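Carpet in the back room – clean it or take it up?
Hillholm Home & Garden forum > Floors

rokeya_r
Posted January 2021
We moved into the house in Gekau before Christmas and the back room has office-type carpet all over it, glued down. It measures 400 cm by 55 cm more than that the other way, so not huge. It has had desks on it for years and smells a bit stale. My husband wants it up. I would sooner clean it and spend the money on the kitchen. Has anyone cleaned this sort of carpet and been happy with it?

pathirana47
Is it loop pile or cut pile? And sheet or tiles? Makes a difference. If it's tiles you can lift the worst ones and swap them with some from under a cupboard.

rokeya_r
Sheet, I think. I can't find any joins. Short pile, very flat.

Keabetswe B
We kept ours. I hired a machine for a day, went over it twice with hardly any detergent and then once with plain water. Most people put far too much soap in and the carpet goes sticky and picks up dirt again. Windows open, door shut, stay off it until the next day.
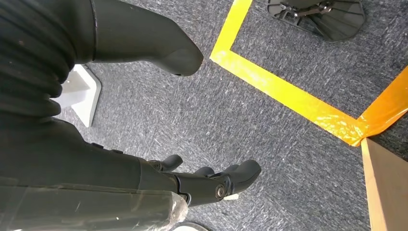 Colour matters more than people think with these carpets. Ours had been plain beige in the hall and every drip of tea was there for good. A speckled gray-blue like the one in the photo is much more forgiving, and I would think twice before swapping it for anything plain. Vacuum slowly in both directions before you wet it.

F_Jayawardena
I disagree, sorry. Glued carpet holds the smell in the backing and no hire machine gets down that far. We cleaned ours in June and it was stale again a few weeks later. Took it up in the end. The glue was the worst part – two days on my knees with a scraper.

Keabetswe B
Depends what's under it. If yours was on concrete with damp coming up then of course it smelled.

F_Jayawardena
It was on boards. No damp.

pathirana47
Pull back a corner behind the door before you decide. If the backing crumbles, it has had its day. If it's sound, clean it.

thilini_e
Bicarb first, left overnight, then vacuum. Cheap to try. I had a quote of 2000 for taking ours up and laying vinyl, so I kept the carpet.

rokeya_r
Thanks all. Will lift the corner at the weekend and try the bicarb. Does the hire place want a deposit?

Keabetswe B
Mine did, 47 on the card, back when I returned it.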